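Forfeitures, plan expenses and the order of operations

October 26, 2024

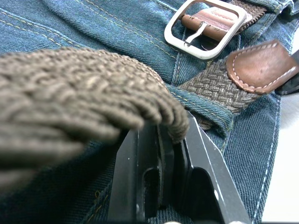
Every plan I look after has a forfeiture account, and in most of them the money has been there longer than it should. The balance builds up when someone leaves before they are fully vested. The unvested part of the employer's contribution goes back to the plan, lands in a holding account, usually in a money market fund, and stays there until somebody gives an instruction.

I spent part of this month on the forfeiture account at Govent, so these notes are mostly for my own use next year.

Start with the plan document. It says what forfeitures may be used for. The usual list is to pay plan expenses, to reduce employer contributions, or to allocate the money to participants. Some documents allow all of these and leave the choice to the sponsor. Others set an order. Govent's sets an order: expenses first, then employer contributions. The summary given to employees mentioned only contributions. The document governs how the plan is run, but a summary that disagrees with it is a problem in itself, and I have asked for it to be corrected.

Then the timing. The proposed regulations from 2023 would have forfeitures used within 12 months of the end of the plan year in which they arise. For a calendar-year plan, a forfeiture arising at any point in 2024 would be used by the end of 2025. Older balances get a transition rule, under which anything from before 2024 is treated as arising in the first plan year starting on or after 1 January 2024. The regulations are still only proposed. I am working to them anyway, and I would be surprised to meet an auditor who objected.

The account held $3,039 when I opened the file. That is small for a plan of 200 participants, and the reason it is small is that a previous administrator cleared it in May and did not write down how. Wekesa Muli in payroll found the matching entry. It had been used against the employer match for a single pay period, which the document permits only after expenses have been paid. There was an unpaid recordkeeping invoice at the time. The sponsor later paid that invoice from company funds, so no participant account bore the cost, but the order was still wrong. It went to plan counsel with the entry and the invoice attached, and I will leave the outcome out of this post.

A few points on when a forfeiture arises, which is where most of the errors I see begin. Under many documents it is the earlier of two dates: the date the participant takes a full distribution of the vested account, or the end of five consecutive one-year breaks in service. It is not the termination date unless the participant had no vested balance and the document has a deemed cash-out provision. Recordkeeping systems can be set up to move the money on termination regardless. If yours does this, the forfeiture account will look healthier than it is, and some of the money in it may not be available to spend.

Rehires matter too. A participant who took a distribution and comes back before five breaks may have the right to repay it, and if they do, the forfeited amount has to be restored. The source can be current forfeitures or a fresh employer contribution. Siebe Van Rooij handles a plan at Hafstein with a lot of seasonal staff and keeps a separate schedule of people who still have that right. I have copied the layout. It has one line per person, with the distribution date, the amount forfeited and the date the repayment right ends.

On expenses, the charge has to be one the plan could properly pay in the first place. Recordkeeping, the plan audit and required amendments are normally fine. Design work, such as the cost of studying whether to add a new match formula, is the sponsor's own business cost and stays with the sponsor. Invoices that mix the two need splitting before payment. I ask the provider to do the split, in writing, and I keep it with the invoice.

There is also the litigation. Several suits have been filed since last year arguing that a sponsor who can choose between expenses and contributions breaches its duty by choosing contributions. The early rulings have not all gone the same way. A document that fixes the order gives the sponsor less to argue about, provided the order is then followed.

The reconciliation for Govent now runs every quarter. Opening balance, additions by participant, earnings, uses by invoice or pay period, closing balance. It takes around 30 minutes if payroll sends the termination list on time. The next one is due after year end, and the corrected summary should be out before then.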